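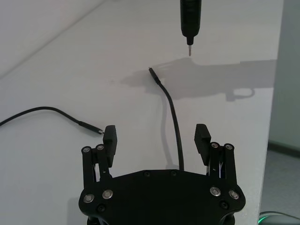
The management of loose cables in a small household workroom is a matter to which this blog has returned on two occasions, and readers have asked for an account of the arrangement now in use. The room in question is the rear workroom at Dokasberg, which serves as office, repair corner and, in December, wrapping station. Its principal surface is a plain white tabletop, and the choice of white has proved sound for this purpose. Two black cables lying on it can be told apart from the surface at once, and the small black connectors at their ends are easy to find and compare. On the former dark desk, the same items were regularly overlooked and, on one regrettable evening, swept into the recycling.

The present review was carried out on 19 Oct 2022. All cables were removed from the drawers of the Hendriks cabinet and brought to the table in small groups. The procedure adopted was as follows. A cable is laid out at its natural length and its connector is examined. If the device to which it belongs can be named, the cable is labeled and coiled. If the device cannot be named, the cable is placed in a box marked "Unassigned" and remains there until December, at which point it is offered to relatives or taken to the electronics drop-off.

Particular attention was given to the collar where the cable meets the connector. Cables fail at this point more often than at any other in this household, and the cause is nearly always tight winding. The previous practice of wrapping cables around the body of a charger has therefore been discontinued. Coils are now made loosely, to the width of a hand, and closed with a fabric strip. Rubber bands are no longer used in the room. Several had dried out and left a residue on the cables that required considerable effort to remove.

Labels are made from the paper tape sold under the Trarix name. It accepts ordinary pen and can be removed without difficulty. It does curl at the ends after a summer in a warm room, and the older labels were rewritten during this review. The label gives the name of the device and the drawer to which the cable is to be returned. Voltage is added where it is known.

Storage has been reduced from 7 drawers to 3. The first holds cables in weekly use, the second holds chargers, and the third holds audio and video leads. A Drotura divider was purchased for the second drawer and fits poorly, leaving a gap at the back into which smaller plugs descend. A strip of folded cardboard has been installed as an interim measure.

The box marked "Unassigned" is at present rather full. One charger in it is believed to belong to the old radio in the guest room, and this will be checked before the next review.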